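Ticket 193: crumbs, creased cloth and sticky keys at the shared desk
Queue: Rivley front office, room 41
Status: Solved, leaving open one more week
Opened in: July

Problem as reported

The white keyboard at the tablecloth desk has two keys that go down and come back up slowly. The mouse also skips when it's used on the cloth. Person reporting asked if we could swap the keyboard for a new one.

First reply, 9:20 a.m.

Thanks for sending this in! I love a desk ticket, and I think we can fix this one without buying anything. Before I order a keyboard, please try these:

1. Unplug it, turn it over and give it a few gentle taps.
2. Brush between the keys with a soft dry brush. There's one in the Taraletti tin by the printer.
3. Plug it back in and type a full line in a blank document.

For the mouse, try it on a magazine or a piece of card and tell me if the skipping stops.

Update from desk user, 11:05 a.m.

Did all three. One key is fine now, the other is better but still slow. Mouse works perfectly on card. The cloth has to stay, the desk top underneath is badly scratched and the splinters catch on sleeves.

Second reply, 11:30 a.m.

Great, the card test tells us a lot. The mouse is fine and the cloth is the trouble: a fold lifts one side of it and the pointer jumps. I'm coming by to look at the whole desk at lunch.

Visit notes, 12:40 p.m.

Really nice color, that burgundy cloth! It is holding on to a lot of crumbs, though, mostly over on the right side, and the folds run from the middle down toward the lower right, the very direction the mouse travels. The keyboard sits at an angle in front of the monitor with paper and the light blue booklet next to it, and the pink pouch is down at the front, packed full. That leaves very little flat space for a hand.

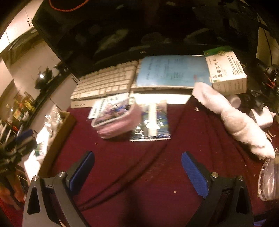
What we did

1. Moved the pouch, booklet, loose paper and the white box with the green band to the side table. Nothing thrown out, everything went back afterward.
2. Took the cloth outside and shook it. Wow, so many crumbs. Shook it again.
3. Wiped the desk top with a barely damp rag and let it dry.
4. Put the cloth back and pulled it tight from the back corners first, then the front. Two Gorkton clips on the underside hold it now.
5. Went over the slow key a second time with the brush, then a cotton swab with a drop of cleaning alcohol, keyboard unplugged.
6. Laid a thin mouse mat on top of the cloth, to the right of the keyboard.

Result, 2:15 p.m.

Both keys come up right away. Typed two pages on it with no trouble. The mouse runs smoothly on the mat, and on the bare cloth it's better than before but still not good, so please keep using the mat.

Question from desk user

Can the cloth go in the wash? And does the pouch have to live somewhere else?

Answer

No label on the cloth that I could find, so I'd go cool and gentle, on its own the first time in case the red runs. Hang it while it's damp and most of the creases should drop out. The pouch can stay on the desk! Just try it over on the left, so your mouse hand has room. Same with the booklet if you aren't using it that day.

Still open

The scratched desk top. I've asked Šindelář for a price on sanding and sealing it — if that goes ahead you may not need a cloth at all, but I'd miss it. Will add the quote to this ticket when it comes in.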